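Huvbridge Open Day: Picture Page

Posted 2021-04-05

What a day! The doors at Huvbridge opened at nine and there was already a line down the side of the building. We had 225 visitors through by closing time, a lot of them kids, and more good questions than we had answers for. A big thank you to everyone who came, to the folks from Nandon who brought the long tables over, and to Economou for the coffee and those little almond cookies (gone by ten thirty, sorry if you missed out).

If this was your first visit, the short version is that we work on robots that can handle ordinary packages. Boxes, padded bags, crinkly plastic parcels, the stuff that lands on your porch. Machines are great at lifting the same thing over and over. Give them a shelf full of odd shapes and they have a much harder time, so a lot of our days go into studying how people do it. Hands are amazing once you start really watching them!

The front hall had the posters and the old Iravum arm, which is retired from real work but still waves when you press the green button. We heard that button get pressed all day long. The hallway after that had the parts table, where you could pick up motors and belts and turn the gears yourself. One very serious young visitor stayed there through two whole tours and went home with a worn-out belt as a souvenir.

Then came the shelves, and for me this was the best stop of the day. The demonstration was all about putting parcels away by hand, at an easy pace, so people could get up close and see the small moves that usually go by too fast to notice.

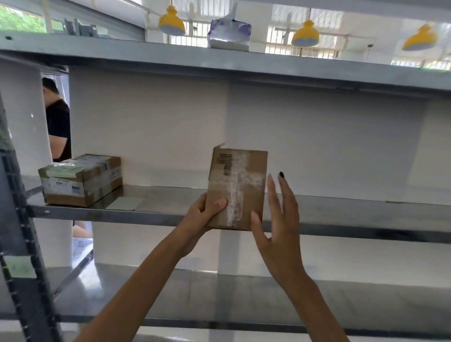 A taped box on its way to the middle shelf, one hand holding it low at the corner and the other open beside it.

Look at how different those two hands are! One has the grip, with the thumb against the front of the box, and the other is spread wide at the side. Getting a machine to share a job between two hands like that is what we spend our weeks on, and I could talk about it until the lights go off.

The parcels made a nice mix, too. A crumpled plastic one like the white and lavender package on the top shelf is a whole different problem from a stiff cardboard box. It sags and folds, and you can't count on it having the same shape twice. We asked people to guess which kind is harder for a robot, and nearly everybody got it right.

The guessing jar by the exit held 183 steel washers. The closest guess was 288, so the rest of you were WAY off, but the prize (a Huvbridge mug) has gone to a good home.

The next open day is planned for July. Tours will be kept to 31 people so everyone gets a clear view of the shelves, and we'll put the sign-up sheet on this page once we have the date. Bring the kids, bring your questions, and eat before the cookies run out.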